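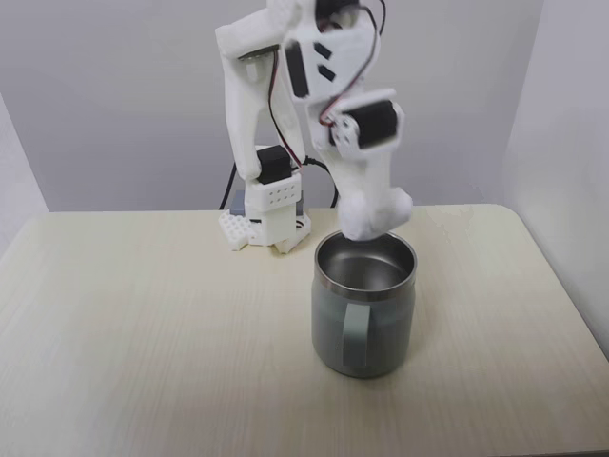 Fig. 8. Steel mug on the wooden table, with the soft white tip at the rim.

Section 4: Cleaning and caring for your steel mug

Okay, you've got your Drinell mug out of the box and you want to keep it nice. I've used mine every morning for years (coffee, then soup, then coffee again, sorry mug) and this is the routine I've settled on. It takes a few minutes and you probably own everything already.

What you'll need
Dish soap, a soft sponge, baking soda, a dry cotton cloth, and something soft on a stick or handle for the rim. Cotton or plain foam both work great.

Before first use

1. Peel off any stickers and throw out the paper insert.
2. Fill the mug with warm water and one drop of soap. Swish it around and pour it out.
3. Rinse twice. If it still smells like the box, rinse again!
4. Dry the inside with the cotton cloth and leave the mug upright on the table until the evening.

Everyday cleaning

1. Rinse the mug as soon as you finish your drink. Dried milk is a pain.
2. Wash the inside with the soft sponge, bottom first, then up the wall.
3. Go around the rim with your cotton tip. Start at the back, touch it lightly to the edge, and work your way around to where you began. Don't push hard — polished steel marks more easily than you'd think.
4. Dip just inside the opening and go around once more. Lipstick and tea love to hide right there.
5. Rinse, then dry the rim before anything else so you don't get water spots.

Note: Swap the cotton when it turns gray or starts shedding. Sabine Frerichs wrote to me in July asking about fuzz in her tea, and a fresh piece fixed it.

Tea and coffee stains

1. Put a spoonful of baking soda in the mug and fill it with hot water to just below the rim.
2. Wait 46 minutes. (Yes, I timed it. I got distracted at 30 the first time and the stain was still there.)
3. Pour it out, wipe with the sponge, and rinse well.
4. Still brown at the bottom? Do the whole thing again before you reach for anything stronger.

CAUTION: No steel wool, no scouring powder, no bleach. Scratches on the shiny part don't come out.

CAUTION: Don't put the mug in the microwave or on a burner, even for a second.

Protecting the table

Wood and hot steel don't get along. Use a coaster if your drink is fresh off the boil, and wipe up drips right away — my own table has a pale ring on it, thanks to Nuno Prata and a very full cup of cocoa. Set the mug toward the middle of the table while you clean it, too, so an elbow can't send it over the side.

For lids and replacement seals, go to Section 5. Part 447 is the one for the large lid.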